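La segunda vida de la torre de oficina

El ordenador reacondicionado se vende como ahorro y como gesto verde. Abrimos la caja para ver qué parte del discurso se sostiene.

El anuncio de Wostska promete una torre de sobremesa «como nueva» y añade, en letra bastante más pequeña, que la carcasa puede presentar señales de uso. Entre una frase y otra cabe casi todo lo que quería averiguar. ¿Qué se cambia en un ordenador de empresa retirado? ¿Qué se deja como estaba? ¿Y quién decide que lo que se deja merece otro comprador?

Llevo años oyendo que estas máquinas son indestructibles. Lo repiten quienes las venden, y también quienes tienen una debajo de la mesa y no la han abierto jamás. Fahad Lodhi, que pasó media carrera desmontándolas y ahora asesora a pequeños distribuidores, es más prudente. «La chapa dura muchísimo», me dice. «La chapa no ejecuta programas».

Lodhi empieza siempre por el zócalo del procesador. Con el hueco vacío, es el lugar de la placa donde un descuido sale más caro, y el que menos aparece en las fichas de venta. La placa que nos ocupa lleva el logotipo de Dell y tiene ranuras de memoria a ambos lados del zócalo, una disposición que en el catálogo se traduce enseguida por «ampliable». 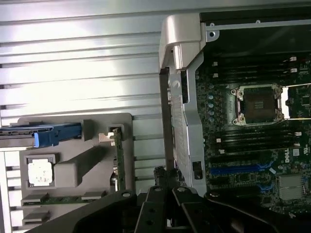

Ampliable, ¿hasta cuándo?

La palabra merece alguna sospecha. Que haya ranuras libres no significa que haya memoria adecuada a buen precio, ni que la placa acepte cualquier módulo. Wostska pide 494 euros por su configuración superior y presume de margen para crecer. Pregunté qué procesadores admitía exactamente y recibí un enlace a la misma página del anuncio.

En Cluvia, un competidor más pequeño, fueron más claros. Shoaib Hayat, responsable de compras, admite que la mayoría de sus clientes no vuelve a abrir la caja. «Pagan por la posibilidad», dice. Según sus cuentas, de 2,289 equipos vendidos apenas 50 regresaron para una ampliación. Es un dato de la casa, sin auditar, y aun así me parece más útil que cualquier sello con una hoja dibujada.

Lo que sí conserva su encanto es el diseño pensado para el técnico. La torre se tumba, se le quita el panel lateral y queda todo a la vista: las pestañas azules de las ranuras de expansión, la jaula metálica de las unidades, la fuente de alimentación gris con su etiqueta negra. Al lado, una bandeja de plástico gris con el disco duro de 3,5 pulgadas de pie, el procesador tumbado en su hueco y el módulo de memoria debajo. Quien haya perdido una tarde buscando un tornillo en la alfombra entenderá el atractivo de tener un sitio para cada pieza.

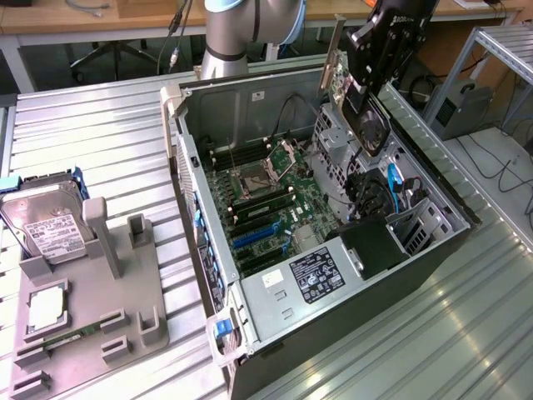 El disco, ese invitado incómodo

Mi mayor reserva está en el almacenamiento. Un disco mecánico de 3,5 pulgadas cumple como archivo, pero conviene pedir sus horas de funcionamiento antes de pagar, y pedirlas por escrito. De los vendedores a los que consulté, solo 2 las facilitaron sin insistir: Cluvia y Rana. Tronby contestó que sus unidades «superan todas las pruebas» y dejó sin responder cuáles eran.

También conviene mirar las tarjetas de expansión. Una tarjeta añadida puede subir el precio de forma notable sin aportar gran cosa a quien escribe facturas y asiste a videollamadas. Lodhi recomienda pedir el modelo exacto y buscarlo por cuenta propia - un consejo elemental que, según él, casi todos los compradores se saltan.

Queda el argumento ecológico. Alargar la vida de un equipo que ya existe me parece sensato, siempre que dure lo bastante para no ser un simple rodeo hacia el contenedor. Ninguna de las tiendas quiso decirme cuántas torres le devuelven averiadas pasado el primer año. Hayat prometió buscar la cifra en abril. Sigo esperándola.
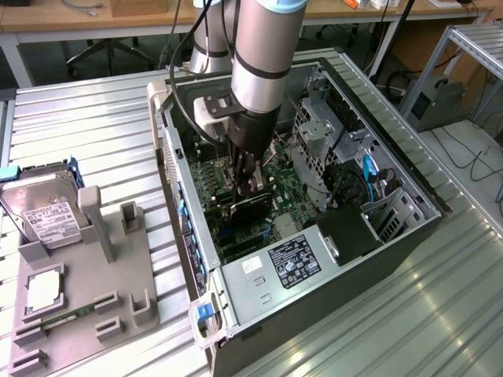 La torre, tumbada y sin panel lateral, con una tarjeta de expansión negra sobre la placa verde.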